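Two months with the Skadholm two-arm kit (and one scary Monday)

I wanted to love this thing, and mostly I do! The Skadholm is a pair of small tabletop arms on a shared rail, and I got mine in February to practice cable handling, the job everybody says is miserable for robots. Setup took me an evening. The arms look great, all glossy white links and chunky black joints, and they were tracking nicely by 7 p.m.
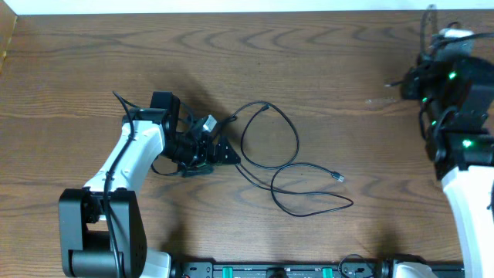 Cable work on my desk, left gripper open near the coil.

So, the fault. On Monday the right gripper closed on a bundle and would not let go. I sent the open command, nothing. Then the arm started pulling (slowly, thank goodness) and I went for the power switch. My friend Yabsira Tufa was sitting next to me and yanked her coffee away faster than I've ever seen her move.
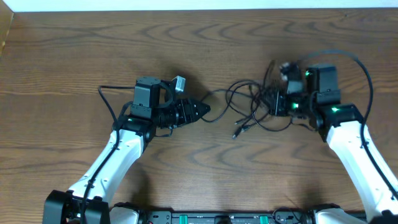
Support at Skadholm had me send the log, and a guy named Tekle Asfaw wrote back the next morning. The grip limit ships set to 200, and he told me to drop it to 50 for anything soft or stringy. Why isn't that in the manual?? There's no stop button in the box either, so I bought a Plidberg one and wired it in myself.
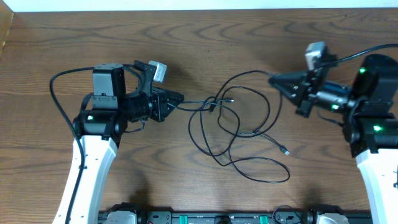

My other gripe is the arms' own wiring. It's all on the outside, and when you're working with black cords it gets confusing fast. The left arm has one that swings out in a big arc and runs down beside the white link, and I worry about it snagging every time that arm turns. I'd pay extra for clips. The green lights are cute but they didn't change at all during the jam, so don't count on them as a warning.

Four stars after the new setting, 2 before it. Get a stop button first.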